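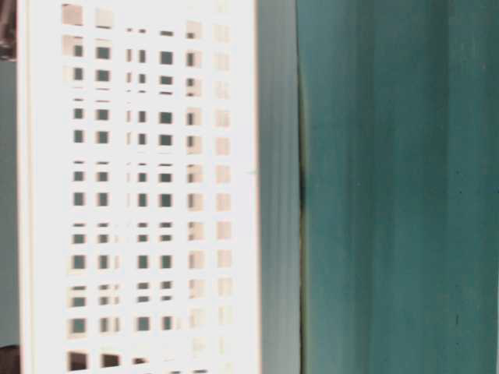
Figure 4. Perforated white panel with square and rectangular openings.

4.2 Storage of used towels between wash days

In the first part of the study we asked the households in Flarnow how often they wash towels. In this section we look at the time between use and washing, which earlier work has mostly left out. Hallgrímsson treats this period as a fixed delay of one day. Our interviews do not support such a simple value. Of the 95 households that answered, 82 keep used towels at home for more than one day, and many of them wait until Saturday, when electricity is cheaper in the evening.

The place of storage was described in different ways. Most people use some kind of open or perforated container, but a closed bag is also common in the smaller apartments of the Skellmont district. Several respondents told us that they had never thought of the container as a part of washing. For them, washing begins at the machine.

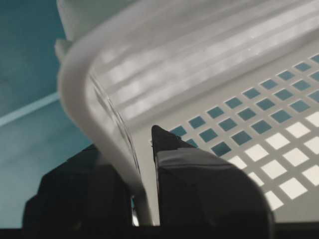 Figure 5. Plastic basket, rounded corner with rim and ribbed inner wall.

We asked about smell on a scale from one to five, separately for summer and for January. The summer values were higher in all districts. The difference between open containers and closed bags was clear in summer and very small in January, when the rooms are heated and the air is drier. We should note that the people who use closed bags also have smaller bathrooms, so the two effects cannot be fully separated with our data.

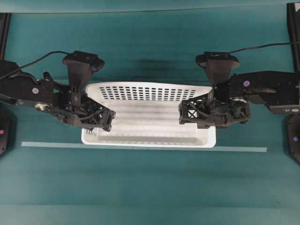

4.3 Who decides when to wash

The diary forms, prepared by Shota Nakajima, contain 341 entries in which a person wrote down the reason for starting a wash. The most frequent reason was that the container was full. Smell was given much less often, and a fixed day of the week was in the middle. In homes with children the decision was usually made by one adult, but the others could start a wash if they needed certain clothes, for example for sport. 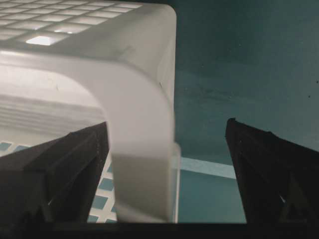 4.4 Limits of the diary method

Around 20 diaries were returned with missing days. We kept them in the analysis of reasons and removed them from the analysis of waiting time. Kári Holst checked the coding of all entries a second time, and the cases where the two coders did not agree were discussed until one code was chosen. The full list of codes is given in the appendix, together with the questions in the Gitier form.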